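How to write to your elected representative and get an answer

In the town of Ekby, where I live since many years, people often complain about politics in the queue at the bakery, but few of them write to the person they voted for. I was the same. Then the bus line to Serra was going to be cut, and I had to learn how this is done. I have now written to our council and to our member of parliament several times, and these are the steps I follow.

1. Find out who decides

Before you write one word, check which level of government is responsible for your matter. Rubbish, local roads and parks belong usually to the council. Taxes, immigration and the courts belong to parliament. My first letter about the bus went to the wrong office and I waited 26 days to be told so. If you are not certain, telephone the council and ask only this question: "Who takes the decision?" Write down the name of the office and not only of the person, for persons change after an election.

2. Check that you live in the area

A representative will normally help only the people of his or her own area. Put your full address with the postcode at the top, also when you send an email. Without it, the staff may put your message aside, even when it is very well written.

3. Say in the first sentence what you want

Many people begin with the history. I did it also. It is better to begin with the request, for example: "I ask you to vote against the closing of line 88 when the budget is discussed in May." After this the reader knows why he is reading, and you can explain.

Ask for one thing only. If you have two matters, write two letters. They will probably go to different people in the office.

4. Tell how it touches you

Hayley Clegg worked for a long time in the office of a councillor in Celness, and she was kind enough to look at my drafts. She told me that copied letters are put in one pile and counted, while a personal letter is read until the end. So if a campaign group gives you a ready text, use the facts from it but change the words. Write who you are, how often you use the service, and what will happen in your family if it stops. Four or five sentences are enough.
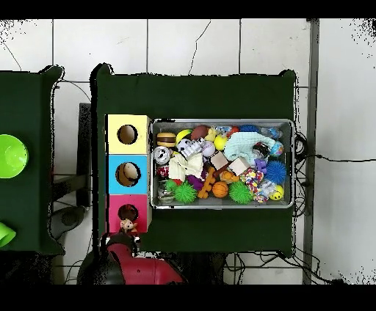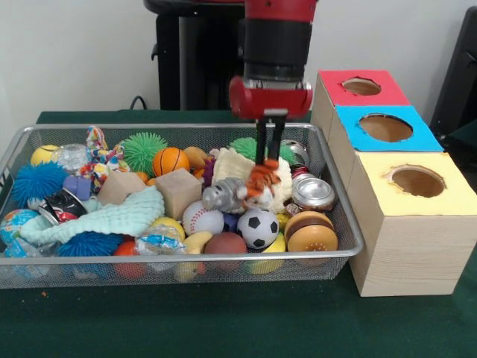

Lunen Civic Guides, No. 2, page 359

5. Use facts which can be checked

If you give a number, say where you found it. The minutes of council meetings are public, and in most places you can read them on the website or ask for them at the library. Do not write "everybody knows". If you are not sure of something, leave it out, because one wrong figure can make the reader doubt all the others.

It is useful to look how your representative voted before. If he or she supported a similar thing last year, you may mention it politely. If he or she voted against, you can mention this too, but without bitter words.

6. Stay polite

You may be angry, and you may say so. But insults and threats are not answered, and threats can bring you trouble with the police. I leave my letter until the next morning and read it again with my coffee. Almost always I take out one sentence.

The form of address is simple. "Dear Councillor" with the family name is correct for the council. For a member of parliament you can write "Dear Mr" or "Dear Ms" and the family name.

7. Keep it to one page

In an email this means that the reader should not need to scroll for a long time. Put a clear subject line, such as "Line 88, budget vote, resident of Ekby". Do not attach many files. If you have a petition or a long report, say that you can send it.

8. Ask for an answer, and write again

End with a question which needs a reply: "Will you vote for this, and if not, what is the reason?" Then note the day on which you sent it. If nothing comes after three or four weeks, send the same letter with a short line above it saying that you wrote before. Stay friendly in this second message too. Staff in such offices have often more letters than hours.

If the second letter also brings nothing, go to a surgery. This is the name for the hours when a representative receives residents, and I was surprised by the word the first time. Look on the website if you must book. Bring your letter printed, two copies, and leave one on the table when you go.

When you do receive an answer, thank the person, even if the answer is no. Keep it in a folder with your own letters, as you may need it when the same matter comes back before the council.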